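Coltex Radon Teaching Kit: six weeks on the bench

Reviewed by Rajkumari Saxena
7/15/21

Bought in March to replace an older teaching setup that used a joystick box. The Radon kit consists of a hand controller, a wrist camera with bracket, a pair of fingers for a parallel gripper, a foot pedal and the recording software. Price delivered was $1,554 before tax. The arm is not included. Ours is a Kandpal six-axis unit and the bracket fitted it without modification, although the supplied bolts were too long and had to be swapped.

Setup

Mounting the hardware took under an hour. Calibration took the rest of the day. The procedure asks you to touch the fingers to a printed target in nine positions, and the software rejects the whole set if one reading is out of tolerance. It does not say which one. Banafsheh Bagheri found that taping the target down on all four sides, with no curl at the corners, got us through on the next attempt. The manual should mention it.

The cable from the wrist camera is stiff and leaves the bracket at a poor angle. With the wrist turned fully in one direction it pulls on the connector. We added a clip further up the forearm. A right-angle plug would have been the better choice at the factory.

Two ways to teach

The kit supports hand guiding and remote control. In hand guiding you hold down the pedal, the arm goes slack, and you move it through the task yourself. In remote control you stay at the desk and the arm follows the hand controller.

Hand guiding is quicker to learn. New people in the shop were recording usable runs in their first session. The drawback is that your own hand and sleeve drift into the camera view, and those runs have to be thrown out if the finished program will rely on the camera. Gravity compensation is also a bit weak at full reach. The arm sags slowly when you let go, and you end up holding it up as well as steering it.

Remote control is slower but cleaner. Motion scaling is adjustable in steps, and the finest step is good enough for small parts. Lag was noticeable over the wireless link and not noticeable over the cable, so we use the cable. The controller has no force feedback. You judge contact by eye, from the wrist view or by looking across at the bench, and it takes practice to stop pressing too hard.

The wrist view

Our test tasks centred on a power strip with a switch beside each outlet. It is an awkward subject: pale plastic on a pale bench, with very little contrast at the edges.

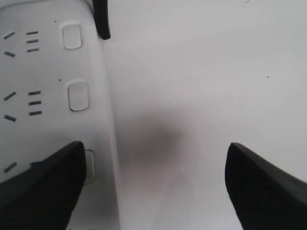
Wrist camera view, gripper open beside the power strip. The left finger hides most of the bottom switch.

The camera copes better than I expected. Under even, cool light the outlet slots stay dark and readable, and the switch outlines can be made out. The long edge of the strip is harder, as it comes down to a thin shadow line. If your bench is a similar colour to your parts, consider a darker mat.

Finger width is my main complaint about the view. The tips taper, but the body behind them is broad, and whatever lies under a finger is lost to the camera. When teaching a switch press you need to plan the approach so the target stays in the gap for as long as possible. A narrower set is listed under the Cukard name and uses the same mount. I have not tried it.

Recording and playback

Each run is saved as a separate file with joint positions, gripper opening and video. We kept 39 runs of the switch task. Trimming dead time from the start and end is simple. Joining two runs is not supported, and a fumble near the end means doing the whole run again.

The file naming is poor. Runs are numbered in order of saving, with no field for the operator or the method used. We keep a paper log beside the desk — not ideal for software at this price.

Verdict

Good mechanical quality, a usable camera and a sound remote mode. Calibration messages and file handling need work. Recommended for shops that already own a compatible arm and have someone patient to run it. If you only intend to use hand guiding, the cost is hard to justify.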